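Put the Tape Measure Away

20 August 2023

I have spent a good part of my summer standing at the end of a bocce court, watching two grown adults lie on their stomachs in crushed oyster shell. They were looking at a gap. One of them thought the gap on the left was smaller, the other thought the gap on the right was smaller, and the rest of us were invited to hold our drinks and wait for science.

I play in the Plisdale social league, in the lower of its two divisions, for a team whose main tactical idea is to throw the ball toward the little ball. We are not bad. We are the sort of team that other teams are glad to see on the schedule, and I've made my peace with that. So you may take what follows as the grumbling of a man with nothing at stake. I'd say the same if we were any good, though I admit the theory hasn't been tested.

My complaint is with measuring. In a social league, on a weeknight, between people who all have to be up in the morning, I think we measure far too much, and I think we should agree to measure hardly at all.

Some background for anyone who has been spared. In bocce you score for each ball that finishes closer to the pallino than the other side's best one. Most of the time anybody can see which ball that is. Now and then two of them are close enough that somebody says "could you check that?" and then somebody checks. For years the checking was done with a stick, or a shoe, or in the case of Novgate's old captain, a length of bathrobe cord with a knot in it. It took as long as it takes to say so.
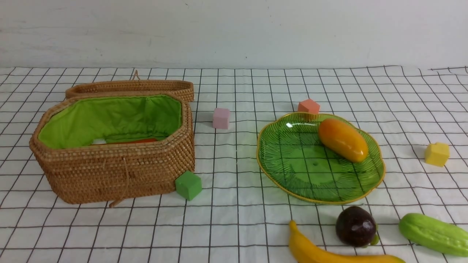 Then the equipment arrived. I don't know who bought the first serious measure, but by April every captain in the league had one, and they have been getting more serious ever since. There are steel tapes. There are telescoping rods with little pointed feelers at the end. There is a set of calipers, I'm sorry to say, that came out of somebody's machine shop in a fitted case and gets more careful handling than most of the players. Murnix has two people who measure, one for each end, and they do not always agree with each other, which has added a whole new kind of delay.

You would think better tools would mean fewer arguments. What they have given us is arguments over smaller distances. With a knotted cord, two balls that looked the same were the same, and you called it a wash and rolled again. With calipers nothing is ever the same. There is always a hair in it, and once people know there's a hair they want it. I have heard a man say "half a millimeter" in a tone I'd only expect from a surgeon. He had, some minutes before, thrown a ball clean out of the court and into a planter.

And consider what is being measured. The court at Adjei Park, where we play most of our home games, has a dip along the left side that you could keep a goldfish in. The shell gets raked when someone remembers. The balls belong to the league and have been dropped on concrete by an entire generation. If I roll a good one and it hits a piece of acorn and stops short, that's the game, and we all shrug. Then we bring out precision instruments to decide, to the width of a fingernail, where the acorn left us. It's like weighing the groceries on a jeweler's scale after picking them out blindfolded.

The time adds up too. I did something petty earlier this season, which was to sit out a match with a sore wrist and keep a clock on it. The match ran long enough that the lights timed out. Of that, 40 minutes went to measuring. I'm counting from the moment someone asked for it until the moment the last person stopped saying "well, from where I was standing." I counted nine measurements. In six of them the ball that looked closer before the tape came out was the ball that was closer after. So for most of that time we were paying in daylight to be told what we already knew.
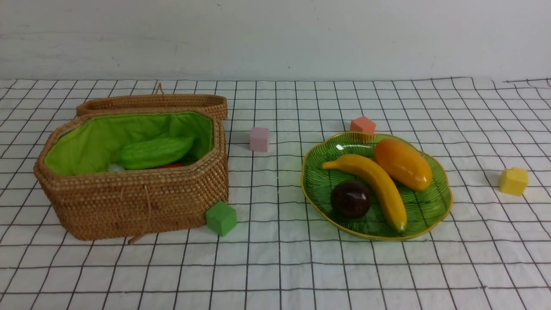
Open basket on a checked tablecloth.

I'll be fair to the other side, partly because they are my neighbors and partly because several of them have my phone number. The case for measuring is that it's the rule. It is in the book, which runs a few pages and was photocopied from another league's book, so that one section still refers to a beach. The rule says that either captain may ask for a measure. It doesn't say a captain should, or how often, or whether it's polite to do it when you're already leading by a mile and the other team has a toddler asleep in a stroller. People treat "may" as if it were a duty. I may also wear a cape to matches. I have so far held back.

There's a better argument, which is that measuring protects the shy. Without a tape, the call goes to whoever is loudest, and every team has a loud one. I take this seriously. I've been the loud one. But I'd point out that the loud ones have simply moved over to the tape. They're the people holding it. They read the number out, and the shy person, who can't see the number from back there and doesn't want to be a pain, nods along just as before. If anything it's harder to disagree now, since you'd be disagreeing with steel.

I floated all this in the league newsletter in a shorter and ruder form, and the mail was livelier than I expected. Some of it was kind.

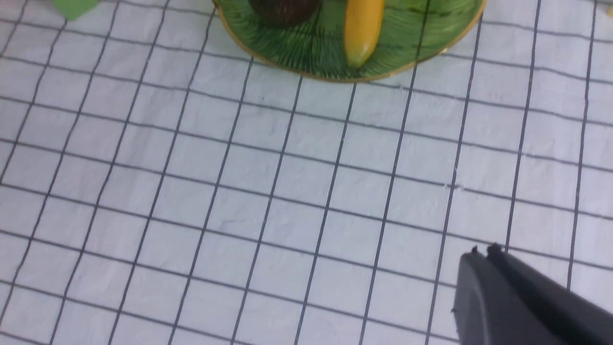
You've never lost a playoff game on a measure, Lorena Bravo wrote back, and when you have, you can come and tell me how relaxed you are about it. She went on to say that she'd take one cold, dull number over a dozen friendly opinions, because friendly opinions have a way of leaning toward the home team. She also asked me to stop calling it a "little ball," as it has a name and I know the name.

Fair on all counts. I haven't lost a playoff game on a measure, having arranged my career so as never to be near a playoff game. And I'd leave the tape in for the playoffs. If there's a cup at the end of it, get down in the shell and measure until the moths come out. What I'm talking about is the other fifteen-odd evenings of the season, when the prize is a line on a sheet of paper taped inside the shed door.

Agustina Villalba sent a milder note with a proposal in it, and I've been stealing it ever since. Each team gets one measure per match. You can spend it whenever you like, early or late, on a ball that matters or out of spite. After that, if the two captains can't agree by eye, the frame is a wash and everybody walks to the other end. She says they did it this way where she used to play and that most teams went home with theirs unspent, saving it up like the good candles.

I like this very much. It keeps the rule for people who need a rule. It turns the measure into something you have to think about, and thinking about when to use it would probably be the first real tactics our team has ever had. It also means that a captain who calls for the tape on the opening frame, over a ball that any passing dog could see was out, has to live with that choice for the rest of the evening in front of people.

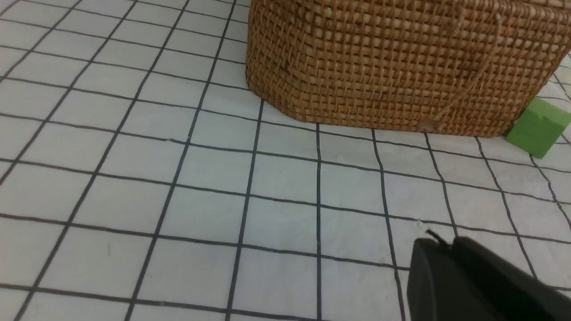

The objection I keep hearing is that a wash is unfair to whoever was closer by that hair. Yes, it is, a little. So was the acorn. So is the dip on the left side, and the sun at the west end, and the fact that one team in our division has somebody who played in college (I hadn't known you could). We swallow all those without a murmur. I don't see why the hair should be the one injustice we refuse to live with.

I should also say something about cost, as the league is now talking about buying matched measures for every court, so that nobody can complain that the other side's is better. The figure going around is some 200 dollars. For that money we could fix the latch on the shed, buy a new rake, and still have enough to replace the yellow ball that isn't quite round anymore. I would argue that the yellow ball has decided more matches this summer than any gap ever did. It veers. Everyone knows it veers. We've never once measured it.

The proposal goes up for a vote at the fall meeting, one measure per team, regular season only. I'll be voting for it, and I expect to be in a small minority that includes the parents of toddlers and whoever has to lock up. There will be speeches. If it fails, I plan to bring a bathrobe cord to every match next year and insist, as captains may, that we check the result against that as well.

Meanwhile we have Murnix next, away. I'm told the calipers have been serviced.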